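# The Last Bus to Pallerley

*Sep 27, 2013*

When I moved to Pallerley, I did not have a car, and I did not think that I would need one. In the city where I was born, a bus is like water from the tap. You open the door of your house and it is there. Only a foreigner asks when the next one comes.

In my first week I waited at the stop outside the bakery for one hour and a half. A woman with a stroller came out, looked at me, and went home. She came back later without the stroller and told me, very kindly, that the bus had already passed for the day.

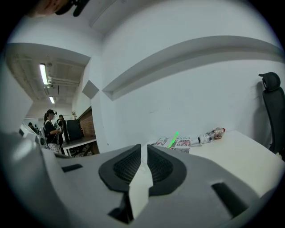
*Reading time: 5 minutes*

The line I was waiting for has the number 17. It goes from Pallerley to Mimotville by the old river road, and it stops at the grain store, at the clinic, at a crossing with no name, and at the school. It runs 2 times on a working day, once early and once in the late afternoon. On Saturday it runs one time, and a passenger who takes it must find another way to come back.

I have now lived with this timetable for three years, and I want to write about it before it changes. The county will decide in March if the line continues. In the same meeting they will talk about the bridge, so I suppose that most of the evening will go to the bridge.

Dindo Pangilinan has driven the 17 for longer than I have lived here. He starts from the yard in Mimotville when it is still dark, and he drives the first part with no passengers at all. He likes this part. He told me that in winter he can see which kitchens have the light on, and from this he knows who will be at the stop.

"If the light is on at the Marquez farm, I go slow at the hill," he said. "The boy is always late. I see him running with one shoe."

By the rules he should not wait. The county gives him a paper with the minutes, and the paper says that he leaves the hill at 6:41. I asked if he gets in trouble. He answered that the paper was written by a person with a good watch and no hill.

There is a kind of conversation that exists only on a bus like this. In the city, I never spoke to a person on public transportation in my life. It would have been strange, maybe even a little dangerous. On the 17 it is strange to be silent. The first month, I brought a book, and people asked me what was wrong.

From these talks I learned most of my English, and I mean the English that is used, with the small words in it. I learned "fixing to" and "a good ways." I learned that "we should have you over" is not yet an invitation, and that you have to wait for the day of the week. I also learned about feed prices, knee operations, and the long quarrel between two brothers over a boat that has not been in the water since their father died.

Edgardo Sebastian was usually in the second seat on the right. He is retired from the Tristano cannery, where he repaired the machines that put the lids on, and he goes to Mimotville for the library and for the dentist. He has a car. It is a good car, he washes it on Sundays. He takes the bus because he believes that if he does not, it will stop.

He showed me a folder with all the timetables of the line since he began to keep them. The oldest is printed on yellow card and shows a bus every hour, even in the evening, with a late one on Fridays for the movie theater. In those years Pallerley had more than 2,000 people and the cannery had a night shift. Then the cannery closed, the theater closed, and the card became a sheet of paper, and the sheet became smaller. You can put the timetables next to each other on a kitchen table and see the town going away, one column at a time.

The other side has arguments too, and I try to be fair to them. The county says that in a normal week the line sells 189 tickets. A bus uses the same fuel when it carries four people as when it carries forty. Some of the families who pay the tax for it live so far from the river road that they have never seen it. A man from that side of the county said to me at the post office that he would be happy to pay for my taxi if I would only let him keep his road without holes. He was joking, but I have driven on his road, and there are holes.

They have a plan in place of the bus. Passengers would call by noon, and a small van would come to the house the next day. For some people this will be better. My neighbor has a bad hip, and for her the walk to the bakery is the hardest part of the trip. She is in favor of the van and she says it loudly.

I am less sure. You have to know today that you will need to go tomorrow. The boy from the hill cannot telephone to say he will be running with one shoe. And in a van that collects you at your door and leaves you at another door, I do not think I would have learned "a good ways."
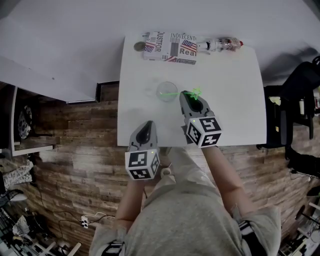 **Can a visitor still ride the 17 this fall?**

The line keeps its present timetable until the county meets, so visitors are welcome on any working day and on Saturday morning. Buy the ticket from the driver and bring small bills. For a day trip, begin from Pallerley early and return from Mimotville in the late afternoon, and stand on the library side of the street.

I passed my driving test last spring. My first trip alone was to Mimotville, by the river road, at an hour when there is no bus. It took me half the time. I parked in front of the library, and I had nothing to tell to anybody, so I bought a coffee and drove home.

On Monday I was again at the bakery. Dindo opened the door and asked if the car was broken already. Edgardo moved his folder from the seat.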